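Bikwood Breakfast Club – Minutes, Nov 29, 2018

Present: Birthe Bergmann (chair), Pravesh Molefe, Charmaine Mokoena, Ivan Pasichnyk (minutes). Apologies from Halyna Karpenko.

1. Minutes of the April meeting were read and approved.

2. Pancake plate. Charmaine's plan for the spring breakfast went down very well! Everyone loved the glaze with the red syrup over it, and the mint and berries stay – Pravesh asked for them on every serving plate, and all agreed.
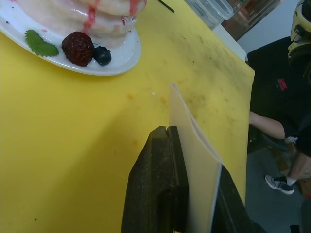 Item 2: pancakes with mint leaf, strawberry and blueberry, on the yellow board.

3. Boards. The yellow cutting board is scuffed and stained, and Birthe would love to see a fresh one for the breakfast. Pravesh to get prices for 2 from the shop in Totstead.

4. Money. The balance stands at $2,045, our best yet going into a spring. Agreed to spend part of it on berries and good syrup.

5. Any other business. Halyna sent word that the Mtshali hall is ours for the morning – wonderful news. Ivan to confirm the keys.

Bikwood Breakfast Club | Contact us | Back to top
4 comments | 5 shares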